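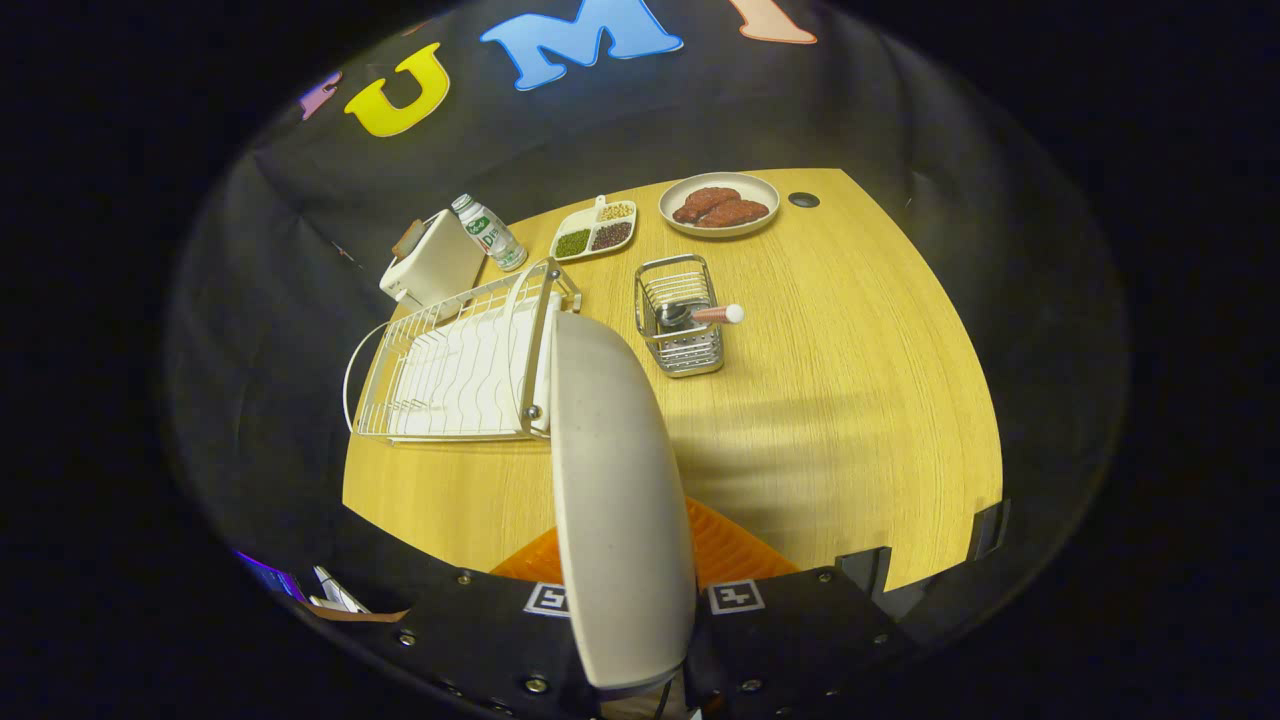

## Kitchen corner check, Zistmont annex, 5 June 2022

Form K, second revision. The first revision had a box for "general vibe" and we've taken it out. Tick, cross or N/A, and write a comment if the answer is a cross. Comments on ticks are allowed but keep them short, as I clearly don't.

### Table

- [x] **Top free of cracks, splinters and burn marks where visible.** Light wood, fine grain, a bit yellow. I looked for an excuse to write something more exciting and didn't find one.
- [x] **Nothing stored on the table that belongs in the tool cupboard.** Passed at the second attempt.
- [ ] **Items set back from the edge by at least a hand's width.** Cross. The dish rack is up by the front left edge again. It was there in November too, and I wrote the same comment then, so I am at least consistent. Move it back before anyone loads it with plates.
- [x] **Table stands level.** Checked with a marble. The marble is now under the refrigerator and has been added to the refrigerator list.

### Dish rack (white wire)

- [x] **Coating whole, no bare wire or rust.** Ran a paper towel over all of it, wavy dividers included. No snags.
- [x] **Corner posts tight.** Gave each a tug.
- [x] **Handle secure.** The curved one on the left side. It sticks out far enough to catch a sleeve, so turn the rack if people will be walking past that end.
- [x] **Rack emptied at end of day.** Empty. I've underlined this on the paper copy. Whoever did it should know they were noticed.

### Toaster (white, pop-up)

- [x] **Cord and plug undamaged.** Fine along the whole length.
- [x] **Lever moves freely and pops back up.** Tested unplugged, then plugged in.
- [ ] **Slot clear when not in use.** Cross. One slice of toast, brown, sticking out of the top at a jaunty angle. The form asks for a clear slot and makes no allowance for breakfast. Unplug, let it cool, take the slice out, eat it or don't.
- [ ] **Crumb tray emptied.** Cross. Contents would have made a second slice.
- [x] **Nothing hanging directly over the toaster.** Keep it so. The Cesetano leaflet asks for 200 mm clear on each side as well, and we use that as our rule for every toaster in the building, whatever the leaflet thought it was talking about.

### Bottles and small stuff

- [ ] **Bottles upright, caps on.** Half a tick, which the form doesn't offer, so a cross. The small white bottle with the green cap has its cap on, but it is tilted over beside the toaster. Stand it up, and find it a home farther from the heat.
- [x] **Labels present.** Green and white, with print on it. A label is a label. Reading it is a separate item and lives on Form M.

### Backdrop and letters

- [ ] **Fabric clear of anything that heats up.** Cross, on principle. Black cloth behind a toaster is a thing I would prefer to see in a different room from the toaster. If it has to stay, pull the toaster forward before use and don't leave it running alone. The Kamolrat fabric certificate should be in the binder. The binder has the Kamolrat invoice.
- [x] **Letters firmly attached.** The yellow U and the light blue M both passed a gentle pull. So did their pink and peach neighbors. They slope a bit. Slope isn't on the form.

### To do

1. Rack back from the edge.
2. Toast out, crumb tray emptied.
3. Bottle upright and moved.
4. Fabric certificate into the binder. Reorder under Tavton job 872 if it can't be found.
5. Refrigerator list: marble.

Recheck of the crosses only, same form, please use the pen on the string.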